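6 Apr 2024

Open day at Preren, notes for us at the bench

I write this the same evening, before I forget the details. We were a small group from our workshop, and the visit took the whole morning. The halls are on the old Barnis site, second entrance, and it is better to park behind the building because the front is only for deliveries.

In the first hall they showed the packing line, running a small order for Quintana. It was well made but we did not learn much from it. The line does one movement all day and everything arrives in a fixed nest. I asked how long a change of product takes and the answer was 23 minutes if the nests are already prepared, which I think is a good value. Ours takes much more, and most of it goes on looking for the right screws. They keep every nest on a board with its own screws in a bag. We should copy this, it costs nothing.

The second hall had the two-arm cell, they call it Kivo. This was the reason I wanted to come. The people running it let us stand close and ask questions between the runs, and they did not hurry us.

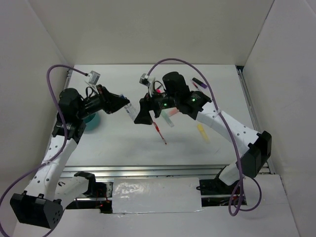 My main interest was the cables, as we have lost three camera cables since July and always at the same place, near the wrist. On Kivo each arm carries its own small camera above the gripper, so the problem is the same as ours. Their solution is very simple. The purple cable makes a big free arch over the wrist and is tied to the forearm with one light tie, and after the tie it goes down with plenty of slack. We pull ours tight so that it looks clean, and I believe this is our mistake. I asked if the arch does not catch on something when the two arms work near to each other. They said it happened in the beginning, and now they limit the wrist rotation in software and check the ties every 56 hours of running. I would like to try a bigger loop on our left arm first and leave the right one as it is, to compare.

The task was pens and markers, with a bowl at the left side. Both grippers go to the same object, one at each end, and I find this much harder than it looks for a visitor. If one arm is a few millimeters wrong, the other one must give way or the object is bent. I asked about force sensing at the wrist. They have none, they read the motor currents and filter them. For thin objects they say it is good enough. I am not fully convinced, but I could not find a counterargument while standing there.

Numbers I wrote down: 138 recorded runs for this task at the time of our visit, and they want 2000 before they change anything on the fingers. The two arms do not have the same fingers in the demonstration, the left ones are tapered and the right ones wide like a wedge. I forgot to ask if this is a test or the final choice. To ask by e-mail.

The lighting I also want to remember. The walls of the enclosure are pale and plain, and the table top is white. The shadows on the table are soft. We have the window on one side and our black mat, and the cameras see a different table in the afternoon than in the morning. I would propose to make light walls from the leftover panels and look at the recordings before and after. One of their people warned me that clear plastic parts are difficult on white, for the depth image especially. We handle mostly opaque parts, so it should not hurt us much.

After the demonstration there was coffee and a short talk about safety, nothing new for us. I have their leaflet, it is in the blue folder.

To do:
Longer cable loop on left arm, one tie on the forearm, check after one week.
Bags with screws for each nest.
Measure leftover panels for walls.
Write to Preren: fingers, filter settings for the motor current, supplier of the camera cable.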